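In Praise of the Clear Plastic Bin

I have spent 13 years arguing with people about storage, and I keep coming back to the same cheap, humble object. Give me a see-through bin with no lid. Give me two of them, side by side, and a pile of toy groceries to put away, and I'm happy for the whole afternoon.

Toy food is the best test of a tidying system I know. It's bright, it's lumpy, nothing stacks, and everybody has an opinion about where the tomato goes. My friend Ngozi Garba puts hers with the vegetables because that's where she'd look for it in a store. Zdenka Živković says fruit is fruit and won't budge. I love this argument! I could have it every day in April and start over in May.

The tomato can sit in with the lemon and the strawberry, the peppers can go next door with something purple, and the whole arrangement makes sense at a glance. No label needed.

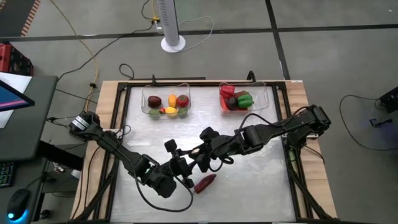
Why I gave up on baskets

For years I was a basket person. Baskets are lovely, and I still own too many, but a basket is a secret. You have to walk over and lean in, and by then you've forgotten what you were after (or is that just me?). Opaque tubs are worse. I once bought a second set of play vegetables while the first was sitting in a gray tub under my own stairs.

With clear walls, the color does the work. A lemon shouts. An eggplant is a big dark shape you can pick out from the doorway. Small children who can't read a word will put a carrot back where the other carrot-ish things are, and they're proud of it, too.

I'd go further and say two bins beat six. Spyros Zupan, who runs a playroom and is far more orderly than I am, once split his produce into leafy, root, citrus, berry and so on, and cleanup became a botany class. Two groups leave room for a little mess inside each one, and that's fine by me. A heap is still put away.

Handles matter as well. A cut-out at each end means a four-year-old can drag the thing across a table, and there's nothing to snap off. And please, leave a gap between the bins! Pushed tight together they turn into one long trough, and by dinnertime the limes have migrated. 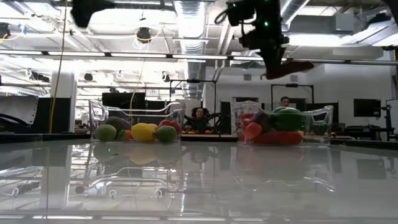

Fruit on the left, vegetables on the right, and a gap in between.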